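Ticket 357: la pinza derecha pierde el cero después de una pausa
Taller compartido Trostden, mesa de los dos brazos
Estado: abierto, en observación
Prioridad: media
Abierto por: Clyde Dvorak

Síntoma

Cuando el programa queda en pausa más de 10 minutos y después lo reanudamos, la pinza derecha no vuelve a la misma apertura. El controlador dice que la apertura es 100 (es decir, abierta del todo), pero los dedos quedan más cerrados de lo que pide el comando. La pinza izquierda no tiene este problema con el mismo programa. El error no aparece siempre, y por eso tardé en abrir el ticket.

Versión del controlador: Inolden, la rama estable, sin cambios míos. La fuente de alimentación es la misma para los dos brazos.

Lo que he probado hasta ahora

1. Reiniciar solamente el nodo de la pinza. El cero vuelve bien, pero se pierde otra vez en la pausa siguiente.
2. Cambiar el cable de datos entre la pinza derecha y la izquierda. El fallo se queda en la derecha, entonces el cable no es la causa.
3. Bajar la corriente de mantenimiento al 60 por ciento. Ningún cambio que yo pueda notar.
4. Repetir el ciclo de referencia con los dedos vacíos. 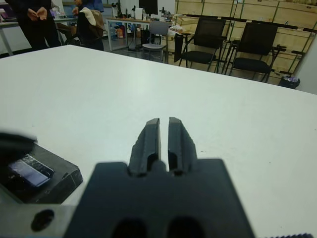 El ciclo de referencia cierra los dedos hasta que el motor encuentra resistencia, y ese punto lo guarda como cero. Si las dos caras no se tocan bien, el cero sale falso desde el principio, y todo lo que viene después también. Por eso miré primero los dedos. Son casi paralelos, con la punta achaflanada, pero la superficie es rugosa y se notan las capas, y en la cara interior, cerca de la base, están los huecos del diseño. Mi duda es si estos huecos dejan que el dedo se doble un poco cuando el motor aprieta. Con la lima quité el borde que sobraba en la zona de contacto y repetí la referencia. Mejoró algo, pero el fallo volvió por la tarde.

Pido a quien conozca el modelo de los dedos que me diga si existe una versión sin huecos. En la carpeta del proyecto Greenberg solo encontré esta.

Actualización, Thu 25 May

He repetido la prueba con un programa de traspaso: el brazo izquierdo sujeta un objeto y el derecho se acerca con la pinza abierta para recibirlo. Lo hice así porque con el traspaso se ve enseguida si la apertura es menor que la pedida.

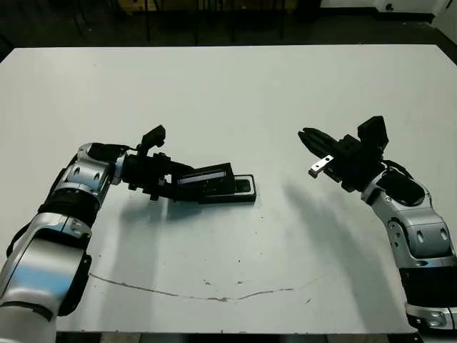

Lambros Athanasiadis
Responsable de mantenimiento, taller Trostden

Hola, Clyde. He leído todo el ticket y quiero añadir unas cosas. Perdona si mi español no es perfecto, espero que se entienda.

El objeto rectangular negro me parece bien para esta prueba, pero por favor sujétalo siempre por el mismo extremo, como aquí con la izquierda. Si cambias el punto de agarre, el peso tira de otra manera y no podemos comparar una prueba con otra.

Sobre la pausa: en la configuración de Pustetti hay un parámetro que apaga el motor de la pinza cuando no recibe órdenes durante un tiempo. Si el motor se apaga, el encoder relativo pierde la cuenta, y al despertar toma como válida la posición vieja. Yo sospecho de esto más que de los dedos. Comprueba por favor si el parámetro tiene el mismo valor en los dos brazos. Cuando cambiamos la placa derecha, es posible que se quedara el valor de fábrica.

Respuesta de Clyde Dvorak

Gracias, Lambros. Tenías razón en que los valores son distintos. En la izquierda el apagado está desactivado y en la derecha está activo. He copiado el valor de la izquierda a la derecha, he guardado y he reiniciado el controlador. Después hice de nuevo la referencia y empecé otra vez con el programa, con pausas largas entre un ciclo y otro.

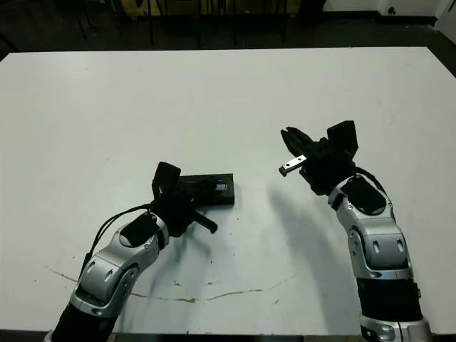
En las primeras pausas la apertura se mantuvo correcta. Todavía no quiero cerrar el ticket, porque antes el fallo también desaparecía durante un rato y luego regresaba. Voy a dejar el registro activado y copiaré aquí las líneas si sale algo raro.

Queda pendiente:
- Saber si el motor se calienta demasiado sin el apagado automático. No tengo sensor en esa pinza.
- Imprimir un par de dedos macizos, si alguien me pasa el archivo.
- Escribir el valor correcto en la hoja de configuración del taller, que todavía tiene el antiguo.

Lambros, si puedes, dime qué temperatura consideras aceptable para este motor. En el manual busqué y no la encontré.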